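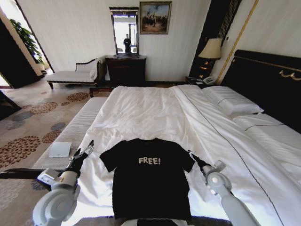 Hallotmont's yearly giveaway weekend has been called off for good, and what replaces it is a permit. Starting in April, anyone who wants to leave a couch, a lamp or a box of paperbacks at the curb for passersby must first register the items with the town and pay a $2 handling charge. Clothes are covered too. A black T-shirt with the word "FREE!" across the chest, spread out flat on a white duvet at home, needs no paperwork. Lay the same shirt on the grass strip by the sidewalk and it becomes a "resident-offered article," with a form of its own and a box to tick for sleeve length.

The town says the old system had grown out of hand. Last year's event left 64 mattresses on Vrabec Street, several of which seem to have been brought in from neighboring Pismont, where mattress pickup costs money and the drive over does not. Hallotmont paid to haul them away. Pismont has declined to discuss it, though its own newsletter did describe the weekend as "a regional success."

Under the new rules, articles may stay out for 50 hours. After that they are considered abandoned, and the owner is fined $85, or the value of the item, whichever is greater. For most of what turns up on Vrabec Street, the first figure should settle the matter.

Permits will be handed out at the former Voltwood lighting store, which the town has rented for the purpose. The store closed two winters ago and gave away its remaining stock on the sidewalk, without incident and without a form. 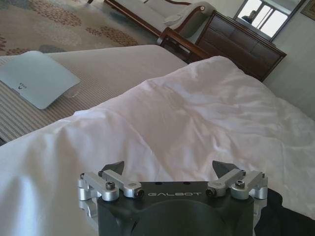
Can residents still give things to a neighbor without a permit? They can, provided the item passes from one person to another and never touches public ground. The town suggests using the porch.

Public comments ran mostly against the plan – one letter asked whether zucchini counted – but the council passed it on August 8, 2025, after a short discussion and a longer one about parking. Zucchini, for the record, is exempt if left in a bag.

The sticker that must go on each registered article is bright orange and reads "Approved No-Cost Item." Replacement stickers are available at the Voltwood counter during business hours, for the same price as the permit.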